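The workshop on Hutapea Street smelled of burnt coffee and hot plastic, and Noemi Schumacher had already decided she wasn't going to be impressed.

She had come on a Friday night because Valentina had asked her five times, and because the sixth time Valentina had stopped asking and simply texted the door code. The building had gone up in 1885 as a feed warehouse. It still said so over the entrance, and there was still a ramp for wagons, and now there was a rack of bicycles where the wagons would have been.

"You wore your work face," said Valentina.

"I came from work."

"You've been there ten years. You can take it off at the door."

Noemi repaired sewing machines. She had a bench, a good lamp, and a drawer of screwdrivers she would not lend out, and in her opinion most of what people called automation was a way to pay more for a thing that needed fixing more often. She had said this at Valentina's birthday. She had also said it at somebody's wedding.

In the back, Syahrul Sinaga was on his knees with his head under the rail, cursing at a connector. He and Valentina had been building the thing since December. They called it Boro, after a dog. There had been an earlier one called Plallo that got sold for parts, and Noemi had put twenty minutes of her life into a video of Plallo failing to stack cups.

"It's two arms now," Syahrul said from the floor.

"So it can drop two things."

"Hi, Noemi."

"What does it do?"

He came out and wiped his hands on his jeans. "Tonight? It hands over a screwdriver. One arm picks it up and turns it, then passes it to the other one."

"And then?"

"The other one puts it back in the tray."

She looked at Valentina, who was very busy with a laptop.

"So at the end," Noemi said, "the screwdriver is in the tray."

"Yes."

"Where it is now."

"It's a test," Valentina said. "You have to start someplace. You didn't start on industrial sergers."

That was true, so Noemi let it go by. She had started on her aunt's old Wedia, a machine that skipped every fourth stitch, and she had spent a whole summer taking it apart and putting it back together so that it skipped every third. Her aunt had been polite about it.

She leaned over the side wall to see. They had covered the walls in a terrazzo pattern, white with flecks of black and mustard and pink, like the lobby of a dentist who was doing well.

"Who picked this?"

"Hafiz," they both said.

"Hafiz has a theory," Valentina added. "Plain walls are bad for the cameras. Or busy walls are good for them. One of those."

"Does it help?"

"It's up. We're not taking it down."

Hafiz Govindasamy wasn't there to defend himself. He had put in a third of the money and most of the theories, and on Fridays he played badminton.

Syahrul reached in and nudged the yellow tray so it sat a little crooked. Noemi watched him do it.

"You moved it."

"It's supposed to manage wherever the tray is. If I line it up perfectly every time, all I've got is a very slow music box." He stepped back. "Okay. Nobody lean on the table."
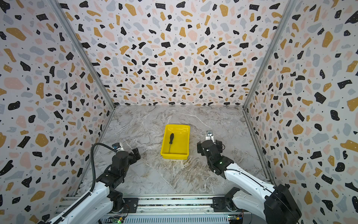
"How long does it take?" Noemi asked.

"Sixty seconds, if it's in a good mood," said Valentina.

"I could do it in one."

"We know you could."

"I'm only saying. I could do it with my foot."

Syahrul had his thumb over the return key and wasn't pressing it. She knew that thumb. She'd had it herself, that summer, over the pedal of the Wedia, with all the screws back in and two left over on the kitchen table. You could sit like that for quite a while. As long as you didn't press, it might be fixed.

She hadn't planned on saying anything helpful. She was tired, she wanted soup, and she still thought the whole business was a lot of wire for a very small errand.

"Is it going to grab the handle or the shaft?" she said.

"The handle," said Syahrul. "Why?"

"It's lying close to the wall of the tray. The left side. If your fingers come down on both sides of the handle, where does the outside one go?"

He bent and looked. Valentina got up from the laptop and looked too. For a moment all three of them had their chins practically on the wall, among the pink flecks.

"It might clear," Valentina said.

"It might," said Noemi.

"Do we move the screwdriver?" Valentina asked.

"You just told me it has to manage," Noemi said. "I'd like to see it manage."

Syahrul laughed, not very happily, and put his thumb back where it had been. Out on the ramp somebody was fighting with a bike lock. Noemi found that she had taken off her coat and hung it on the back of a chair, and that she'd pulled the chair around to where the view was better.

"It won't work," she told them.

"Probably not," Syahrul said.

"I'm staying for one try."

"Sure."

"Two, if the first one's stupid."

He pressed the key.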